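Utilizamos cookies propias y de terceros para mejorar tu experiencia. Aceptar | Configurar

Seguimiento de incidencias · Proyecto Arano · Pila de control y percepción

El brazo derecho oscila al acercarse al tirador de la puerta superior

Estado: resuelto, pendiente de pasar a la rama estable
Componente: planificador de brazo / estimador de pose de puertas
Prioridad: alta
Entorno: cocina de pruebas, humanoide completo, control de cuerpo entero activado

Descripción inicial

Al lanzar la tarea «abrir puerta superior del frigorífico», el brazo derecho sube bien, llega a la zona de preagarre y ahí empieza a temblar. No es un temblor fino de ganancias altas: se ve a simple vista, con la muñeca yendo y viniendo un par de centímetros. A veces acaba cerrando la mano sobre el tirador, a veces salta la parada por desviación de trayectoria. En simulación no lo hemos visto ni una vez.

De 29 intentos en la cocina, 24 terminaron en parada. Los otros cinco abrieron la puerta, pero con un movimiento que no me gustaría enseñarle a nadie.

Pasos para reproducir

Arrancar la pila con el perfil de cocina.
Colocar el robot de frente al frigorífico, a la distancia nominal.
Lanzar la tarea con la puerta superior como objetivo.
Mirar el tópico de pose de la puerta y el error de seguimiento del codo durante los últimos segundos del acercamiento.

Primera respuesta, 9:40

¡Gracias por el informe, viene con todo lo que hacía falta! He bajado los registros y lo primero que he hecho es descartar el control de bajo nivel. El lazo de articulación corre a 1000 Hz sin perder ciclos y el error de seguimiento respecto a la consigna es pequeño todo el rato. O sea, el brazo hace exactamente lo que se le pide. El problema es que se le piden cosas raras.

¿Puedes repetirlo con la pose de la puerta congelada en el primer valor válido? Es el parámetro freeze_target del perfil, ponlo a verdadero y deja lo demás igual.

Respuesta, 10:25

Hecho. Con la pose congelada sube limpio, sin una sola oscilación. Eso sí, se queda corto en el agarre: los dedos cierran un poco por delante del tirador. Repetido varias veces con el mismo resultado.

Respuesta, 10:50

Estupendo, eso lo acota muchísimo. Tenemos entonces dos cosas mezcladas:

a) La pose de la puerta cambia mientras el brazo se acerca, y el planificador replanifica cada vez.
b) La primera pose válida ya trae un sesgo en profundidad.

Para (a) he dibujado la posición estimada de la puerta junto con la del antebrazo y casi me caigo de la silla. En cuanto el antebrazo entra en el campo de la cámara, la normal del plano gira. El filtro que recorta el cuerpo del robot de la nube de puntos usa el modelo de colisión antiguo, el de antes de cambiar la mano. La mano nueva sobresale del volumen recortado y sus puntos se cuelan en el ajuste del plano. El plano se inclina, el objetivo se mueve, el brazo corrige, la mano tapa otra zona, y vuelta a empezar. ¡Un lazo de realimentación de manual, cerrado a través de la percepción!

Y explica por qué en simulación no pasaba: allí el recorte se hace con máscaras perfectas y el modelo de colisión ni se consulta.

Respuesta, 11:30

Tiene todo el sentido. He regenerado el modelo de colisión con la mano actual y un margen de 2 cm en los dedos. Compila, carga y en el visor se ve envolviendo la mano entera. Pregunta: ¿qué hacemos con los cables? Los mazos bajan por la espalda y el costado y no están en ningún modelo.

Respuesta, 11:45

Los cables los dejaría fuera de esta incidencia. En los registros que me pasaste no hay ni un punto de cable dentro de la región de la puerta. Si más adelante trabajamos con puertas bajas habrá que mirarlo, abro una tarea aparte en Trarkport para no perderlo.

Lo que sí haría hoy es exigir un mínimo de puntos para aceptar un plano nuevo. Con el brazo delante queda visible poca superficie y el ajuste se agarra a cualquier cosa. He subido un parche a la rama de pruebas: si el soporte baja del umbral, se mantiene la última estimación buena y se publica con la marca «retenida».

Respuesta, 13:15

Probado con las dos cosas juntas, modelo nuevo y parche. El acercamiento ya no oscila. Adjunto captura de la cámara fija durante la fase de contacto con la puerta superior. 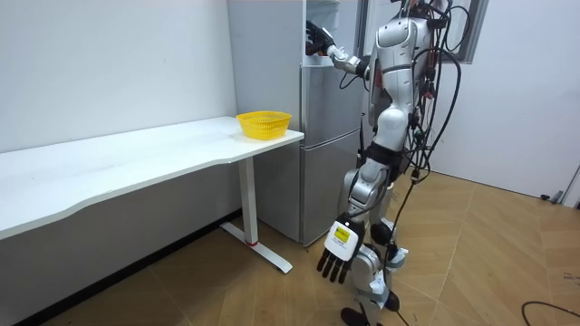

Adjunto 1. Brazo derecho extendido hacia la parte alta del frigorífico; el izquierdo cuelga junto al costado.

El registro de esa misma ejecución enseña la transición a «retenida» justo al final del acercamiento, y desde ahí la consigna de muñeca es una curva suave. Da gusto verla. Queda el sesgo en profundidad, que no ha cambiado nada con el parche, como era de esperar.

Respuesta, 13:50

¡Qué maravilla de curva! Vamos a por (b).

El frigorífico es metálico plateado y los sensores de profundidad activos sufren bastante con eso. Además hay ventana por detrás, a la derecha, así que la luz de fondo puede variar a lo largo del día. Antes de echarle la culpa al acabado, eso sí, revisa la calibración extrínseca de la cámara. Pakzad trae una rutina que compara la posición de la yema por cinemática directa con la que ve la cámara. Son pocos minutos, y no hace falta mover nada del sitio.

Ejecuta: pakzad check-extrinsics --arm right --poses cocina

Respuesta, 14:35

Salida de la rutina (recortada):

[ok] conexión con el brazo derecho
[ok] poses cargadas: cocina
[aviso] residuo en eje de profundidad por encima de tolerancia
[ok] residuo lateral
[ok] residuo vertical
[info] fichero de calibración en uso: costberg_cabeza_v1

El nombre del fichero me ha dejado helado. El que deberíamos usar es el v2, lo generamos al cambiar el soporte de la cámara. El perfil de cocina tenía la ruta escrita a mano y se quedó con el viejo.

Respuesta, 14:50

¡Ahí está! Cambia la ruta por la variable común y repite la rutina. Si sale sin avisos, lanza la tarea con freeze_target a falso, que es como va en producción.

Respuesta, 16:10

Rutina sin avisos. Tarea lanzada en tandas con la configuración de producción: 24 aperturas seguidas sin parada. Los dedos cierran donde toca y el tirón inicial es mucho más limpio. Para comprobarlo del todo volví a poner el fichero v1 en una sola ejecución y el agarre se quedó corto otra vez, en el mismo sentido que por la mañana.

Un detalle que todavía veo: al salir del estado «retenida» la pose pega un saltito. No molesta en esta tarea, el brazo ya está retirándose, pero lo dejo apuntado.

Respuesta, 16:30

El saltito es esperable, la retención se suelta de golpe. Meteré una transición gradual en el siguiente parche, es poca cosa y me apetece hacerlo bien. Gracias por la prueba inversa con el v1, es la que más me convence de todas.

Cambios incluidos

Modelo de colisión regenerado con la mano actual.
Umbral de soporte en el ajuste de plano y marca «retenida» en el mensaje de pose.
Perfil de cocina: la ruta de calibración pasa a leerse de la variable común.
Aviso al arrancar si el perfil y el soporte de cámara no declaran la misma versión.

Pendiente

Transición gradual al soltar la retención.
Cables en el recorte de la nube (tarea abierta en Trarkport).
Repetir la tanda con la puerta inferior, la del congelador.
Añadir a la simulación el recorte por modelo de colisión, con máscaras perfectas este fallo no saldrá nunca.

Última actualización: octubre, 16:42

© Costberg · Contacto · Aviso legal · Volver arriba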